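Clakosberg Home & Garage Board > Storage and Clutter > Bins: lids or no lids?

tapelegend
January 21, 2023
Settle something for my household. We are redoing the basement shelves and need 24 bins. I say lids. My wife says lids are where good intentions go to die, and that we will put stuff on top of the lid and never see the inside again. She has evidence, and the evidence is our last basement. Opinions?

moth_and_rust
Your wife is right and you should tell her so before she reads this thread. I went lidless in March and have opened, looked in, and put back more things since then than in the ten years before. Yes, there's dust. I have made my peace with dust.

GaragePope
Hard disagree. No lid means no stacking, and no stacking means you just bought shelves for air. My Storau totes stack four high with the lids on. I've had up to 12 years out of some of them.

moth_and_rust
And what's in the bottom one, Pope?

GaragePope
Christmas. Possibly a fondue set.

quietdrawer
Open bins for anything you touch every month, lids for anything you'd be embarrassed to own. I'd worry more about the rim. A thin rim folds on you when the bin is full, usually on the stairs. I go for the thick kind that sticks out at the sides so there's something to grab.

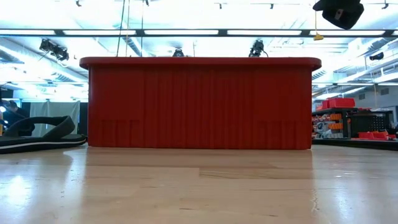
Red bin on the table, ribs and rim

Color is a separate fight. I buy red for tools and outdoor stuff, and my sister buys clear for everything so she can see at a glance how much junk she has. She finds this calming.

tapelegend
I like the red. Does the color mean anything after the first six months, or does it all turn into "the bins"?

quietdrawer
It all turns into the bins.

NikuraFan22
Has anyone here read Aliki Karagiannis? She has a whole chapter on lids. Her rule is that if you need a label to know what's in it, you own too much. I followed it for one summer and lost my passport.

GaragePope
I own a label maker and I'm not taking advice from a woman who doesn't.

NikuraFan22
She owns two. It's in the introduction.

shelf_esteem
Going back to the question: measure your shelves first. I bought 22 bins at Liapis on sale, very proud of myself, and every one was half an inch too tall. They live in the yard now and grow potatoes. No lids, for the record, and the potatoes haven't complained.

moth_and_rust
Point to the lidless.

GaragePope
Potatoes are not storage.

shelf_esteem
Tell that to my crawl space.

tapelegend
Update: we measured. The shelves aren't level, so that's this month gone. She has agreed to lids on the bottom row only, in case the sump pump does its thing again. I'm calling it a draw. She's calling it something else.

quietdrawer
Get the lids the same day you get the bins. They change the shape every year and the old ones won't fit.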